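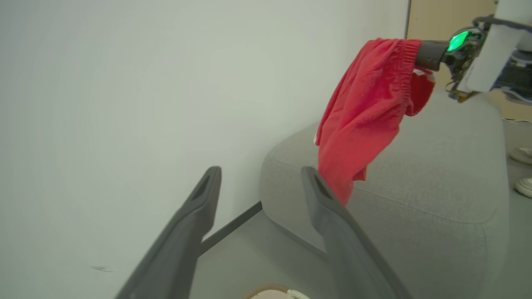
4. Folding shorts and other elastic-waist items

Use this section for gym shorts, pajama bottoms, swim trunks and any skirt with a gathered elastic waistband. Pants with a zipper or a fly are covered in section 5. Bedding is in section 7.

A sofa or armchair works well as a folding surface if you don't have a table free. The seat should be firm enough that your hand doesn't sink in when you smooth the cloth. Sit on the floor facing it or stand, whichever is easier on your back.

4.1 Before you start

1. Clear the seat cushion. Take off throw pillows and blankets and check the gap between the cushion and the armrest for coins and pens.
2. Check that the items are fully dry. Elastic holds water longer than the rest of the cloth, so feel the waistband and not just the legs.
3. Empty all pockets.
4. Tie off any drawstring in a loose bow. If one end has slipped inside the casing, set the item aside and see 4.5.

Caution: Red, navy and black cotton can leave color on light upholstery when damp. Do not lay a damp item on the sofa, even for a minute. Hang it back on the rack.

4.2 Finding the front and back

1. Pick the item up by the waistband and let it hang. Most of the wrinkles in light cotton will drop out by themselves if you give it one or two shakes.
2. Look inside the waistband for the label. On nearly all shorts it is sewn at the center back.
3. If there is no label, compare the two sides at the crotch seam. The side with the longer rise is the back.
4. If the item is inside out, turn it now. Reach down through one leg, take hold of the hem and pull it back up through the waist. Repeat with the other leg.

Note: Items marked with a name tape for the Fanden laundry service have the tape next to the label. Leave it on.

4.3 The basic fold

1. Lay the shorts flat on the cushion, front side up, with the waistband away from you.
2. Smooth from the waistband down to the hems with the flat of your hand. Don't stretch the elastic to get the gathers out. It will only spring back and pull the fold crooked.
3. Fold the left leg over the right so the hems match. The crotch seam will stick out in a small triangle.
4. Tuck the triangle in toward the legs to make a straight edge.
5. Fold the hems up to just below the waistband.
6. Fold once more if the item is going in the Hallham shallow drawer. For the deep drawer, stop at step 5.

The finished piece should be close to 12 inches across or less for adult sizes. Anything wider won't fit beside a second stack.

Note: The gathered waistband is always thicker than the rest. If a stack leans, turn every other pair around so the waistbands alternate.

4.4 Stacking and putting away

1. Build the stack on the seat cushion next to where you are folding, against the backrest. The armrest is rounded on most sofas and a stack placed there will slide off.
2. Keep each stack to no more than 4 pairs in the shallow drawer.
3. Carry the stack with one hand underneath and one on top.
4. Place it in the drawer with the folded edge facing up or facing front, so you can pull one pair without lifting the others.

If you use the Urkel divider set, put the dividers in first and fit the stacks to them. The short dividers click into the front rail. The long ones only rest in place and can be moved later — push them down firmly at both ends.

4.5 Problems

Lost drawstring end. Pin a large safety pin to a new cord or to the loose end, feed it into the casing and work it around by bunching and straightening the cloth. Pull the first end through completely if it is too far in to reach.

Twisted elastic. Hold the waistband on both sides of the twist and pull it wide several times. If the twist comes back, the elastic needs to be stitched down at the side seams.

Slack waistband. The elastic is worn out and folding won't help it. Put the item in the mending bag or the rag bag.

Faded patches. These are normal in bright colors that have been dried in the sun. Dry inside out from now on. Fading can't be reversed at home.

Creases that won't smooth out. Hang the item by its waistband for a few hours before trying again, or iron the legs only.

Caution: Do not iron over gathered elastic. Heat shortens its life.

4.6 Cleaning the surface afterward

Lint shows up on woven upholstery, especially along the stitched seams. Go over the cushion with a lint roller or a dry Núñez brush, working in one direction. Sweep under the front edge of the sofa as well.

Section revised 8th April by Osaze Danladi. For socks, go to section 6.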